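4. Preparing and Sealing Outdoor Stone Paving

This section covers cleaning and sealing stone paving with the Kovell spreader and Ridumex sealer. Read it through before opening the sealer.

4.1 Checking the surface

1. Sweep the whole area with a stiff broom. Work along the joints first, then across them.
2. Look for loose stones by stepping on opposite corners. Reset any stone that rocks.
3. Scrape out moss and old joint filler to the depth given on the filler bag.

Note: Paving sealed before 2006 may carry a wax coating. Ridumex does not bond to wax. Use a stripper first and rinse twice.

Where the paving mixes large and small pieces, treat each run of joints as its own pass. On a pattern of octagonal stones with small squares between them, the joints change direction at every corner, and filler tends to bridge over the gaps instead of dropping in. Go over these areas a second time with the narrow brush.

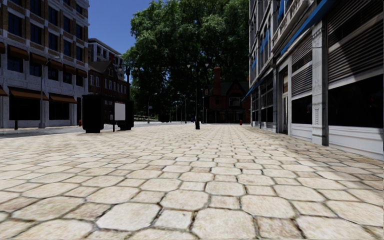 4.2 Filling the spreader

1. Close the flow valve. The handle should sit flat against the tank.
2. Shake the sealer container, then pour slowly to the 5 quart line.
3. Fit the cap and turn it until it clicks.
4. Set the dial to 58 for dense stone or 100 for open, porous stone.

Caution: Do not thin the sealer. Do not mix it with Stondeo joint hardener – the two products set on contact and will block the nozzle.

4.3 Applying the sealer

1. Start at the point farthest from your exit.
2. Open the valve and walk at a steady pace. Overlap each strip by the width of one wheel.
3. Wipe up puddles with a lint-free cloth before they turn tacky.
4. Keep people and pets off until the surface is dry to the touch. Wait until the next day before moving furniture back.

Caution: Keep sealer off painted bases and shop glass. Mask these before you start.

Rinse the tank with clean water after each use. For cleaning the nozzle, see section 5.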